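Ticket 1857: Catalog entries for movie novelizations show the title twice in the description
Product: Tekach Catalog, public search module
Reported by: Ukthorpe library, cataloging desk
Priority: Normal
Status: Closed

Summary
Book records loaded from the Serken feed in February show the "Publisher" line and the first note twice on the public page. The plot summary is then cut short. Staff view looks fine. The problem was first noticed on junior fiction, on the page for a sports story adapted from a film.

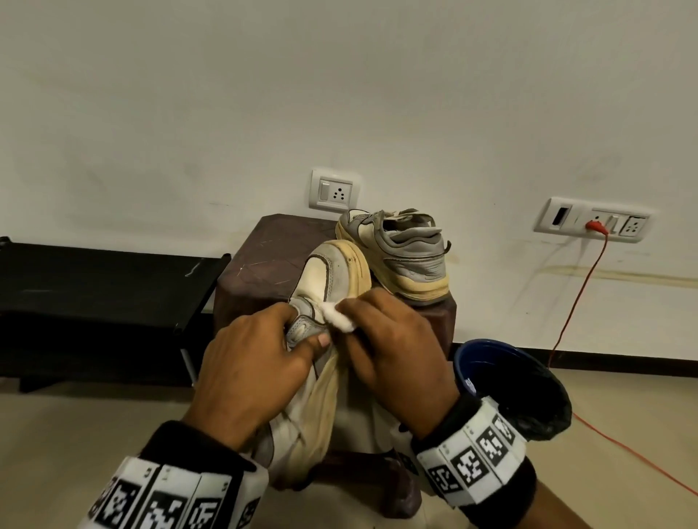
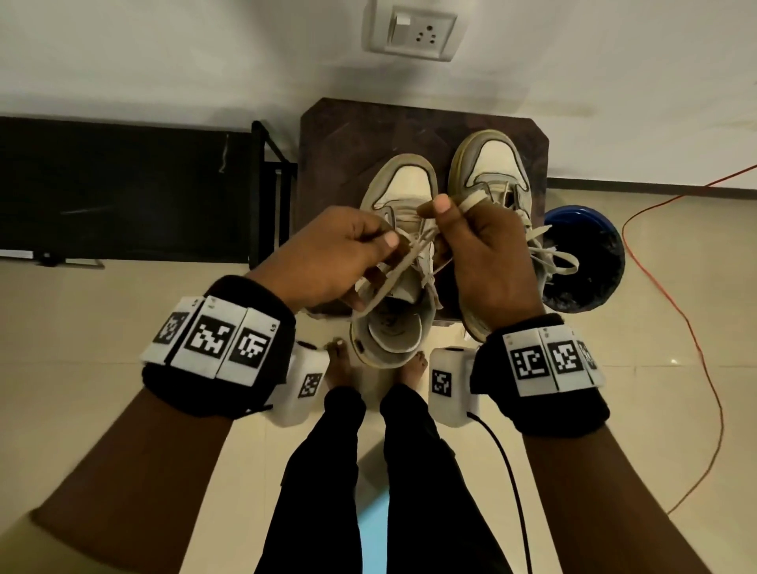
Caring for an old pair of sneakers: cleaning and laces.

Steps to reproduce
1. Open the public catalog and search for any film tie-in title in junior fiction.
2. Open the full record.
3. Look at the Description tab.

Expected: one publisher line, one note, full summary.
Got: publisher line, note, the same note again, then a summary that stops partway through a word and ends in three dots in brackets.

Log

Entry 1, Ukthorpe
We checked 30 records by hand. All of the ones from the Serken feed have the fault. The ones we typed in ourselves do not. Browser makes no difference. Logging out and back in makes no difference. Clearing the search cache from the admin menu fixed one record for a few minutes and then it went back.

Entry 2, Tekach support
Thanks. Please send the raw record for one title that fails and one that works, exported from staff view with notes included. Please also confirm which display template you use for books. It is under Settings, Public pages, Templates.

Entry 3, Ukthorpe
Both exports attached. Template is Oprea, the standard one, with no local changes except the logo and the opening hours in the footer.

Entry 4, Tekach support
The failing record has two general notes. The first says "At head of title on cover: movie novelization." The second has the same words with an extra period and two spaces at the end. The duplicate check compares notes exactly, so it treats them as different and prints both. The working record has one note only.

The publisher line is a separate matter. In the failing record it is stored in the publisher field and also typed into the start of the first note. Oprea prints the field and then prints the note as it stands.

Can you tell us how many records came in with that load?

Entry 5, Ukthorpe
The load report says 796 records. We ran a search for the phrase "head of title" and got 421. We have not looked at the rest.

Entry 6, Tekach support
We ran the same search on our side and got the same number. Changes made on the test site:

Duplicate check now ignores extra spaces and repeated periods at the end of a note.
A note that starts with "Publisher:" no longer prints that word if the publisher field is filled in.

Please look at the test site and tell us if the records read correctly. The summary is still short. We are looking at that next.

Entry 7, Ukthorpe
Notes are good now on the test site. Publisher is good. One side effect — a picture book that had two notes on purpose, one for each cover, still shows both, so no harm there.

Summary is still cut. It seems to stop at the same length every time. Titles with a short summary are not affected.

Entry 8, Tekach support
Found it. The Serken feed sends two summaries, a short one for search results and a long one for the full page. The import map was pointing both of them at the short field, and whichever arrived second was trimmed to fit. This was our error in the map and did not come from the feed.

The long text was not saved, so changing the map will not bring it back. The records have to be loaded again. Please do not run the load yourselves until the new map is live. If you have edited any of these records by hand, send us the record numbers and we will leave them out.

Entry 9, Ukthorpe
We edited a few subject headings in sports fiction. List attached. Everything else can be overwritten. Please run it after closing if possible, as the self-checkout machines slow down during a load.

Entry 10, Tekach support
Reload started at 9 p.m. and finished without errors. Records on your list were skipped. For those, the long summary was added by a separate job that touches only that field. The search index was rebuilt afterward.

Entry 11, Ukthorpe
Checked the same titles as in entry 1. Notes, publisher and summary are all correct on the live site. Subject headings are as we left them. One large print edition has no summary at all, but Serken's own page has none for it either.

OK to close.

Entry 12, Tekach support
Closed. The fix to the duplicate check will go to all Oprea sites in the next update. If the fault shows up again after a new load, reply to this ticket and it will reopen.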